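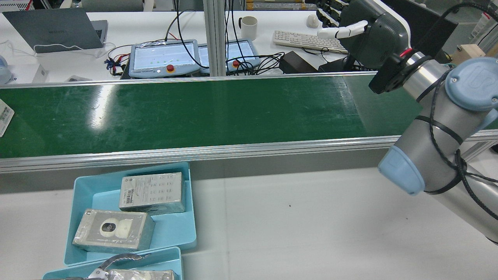 Minutes of the packing line review, Nondby, 13th July. Atif Kazmi in the chair, minutes by Veikko Kuusisto, who asks that his own remarks be taken down as bluntly as everyone else's. The first item was the Umus proposal to sort mixed orders into trays beside the belt in place of the old carton shelves. Atif said the trays had made things easier to find. Veikko was not convinced. A light-blue tray with two boxes in clear plastic wrap, one of them with a round white security camera printed on it, looks tidy enough, but the camera box was lying diagonally near the front corner and the other was at the back, and he wanted to know what the tray was supposed to be organizing. Atif said orientation had never been part of the proposal. Veikko said that was his point.

Item 2. Minutes of the last meeting. Accepted with one correction: the words "greatly improved" in the paragraph on labeling to be replaced with "changed."

Item 3. Labels. Skorelis have offered a new wrap that they say can be scanned through without glare. Their sheet claims a clean read on 1273 packages in a row. Veikko asked under what lighting, and the sheet doesn't say. He also asked who picked the packages. Atif will write to them and ask for a sample roll before anybody talks about price. No order to be placed until the roll has been tried on our own stock, including the small boxes.

Item 4. Returns. The figure for the period was 39, down from the one before. Atif put this down to the trays. Veikko pointed out that the two weeks of stocktaking fell in the same period, when very little went out, and said he would want a full period without a stocktake in it before he gave the trays credit for anything. It was agreed to leave the cause blank in the report. Atif asked for it to be noted that he still thinks it was the trays.

Item 5. The belt. Scuffing on the green surface was raised again. Ackermann quoted for a replacement in the spring and described the present one as near the end of its life, which is also what they said when they quoted the time before. Nothing has been shown to catch or drag on the marks. Atif agreed that scratches alone are a poor reason to buy a belt. To be looked at again in August, with a written note of any stoppage in the meantime.

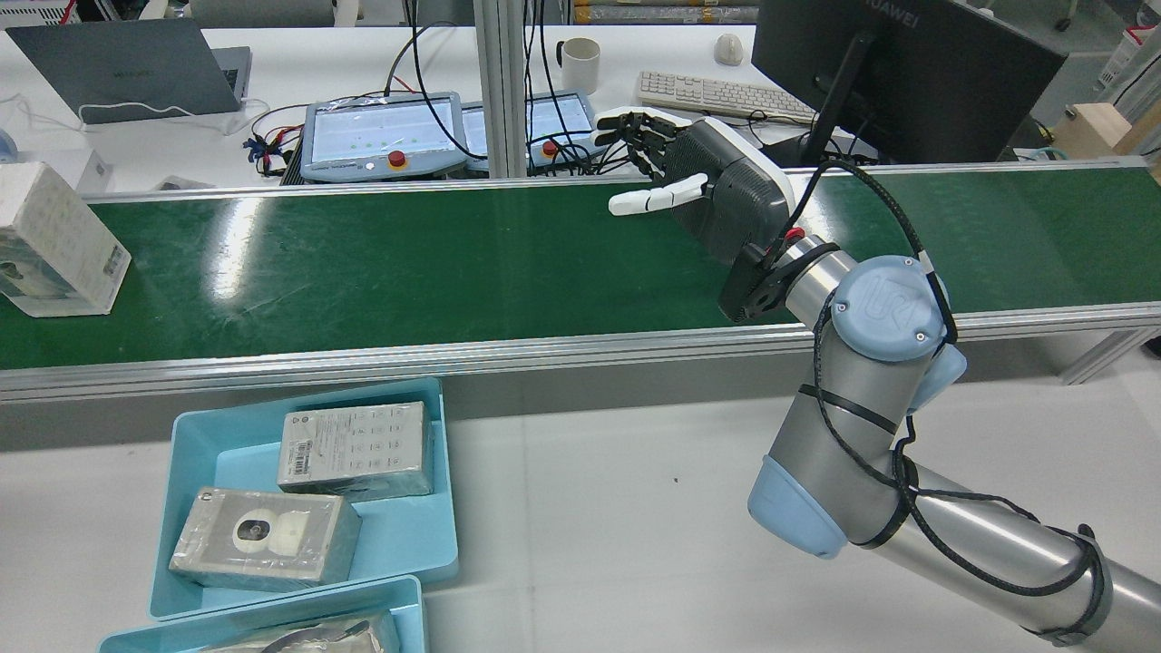 Do the trays have to go back to the same spot after each order? They go back beside the belt, on the packing side, and any free spot there will do until the floor marking is settled.

Item 6. Floor marking. Umus suggest painted outlines for the trays. Veikko said the last outlines were ignored inside a month and then painted over. Tape to be tried first, at the left end only. Atif to buy it.

Item 7. Any other business. Part number 1914 is still listed twice in the catalog under different names. This was supposed to have been fixed before the previous meeting. Veikko to fix it himself.

The wish for a second bench was mentioned and not discussed. Meeting closed after 22 minutes.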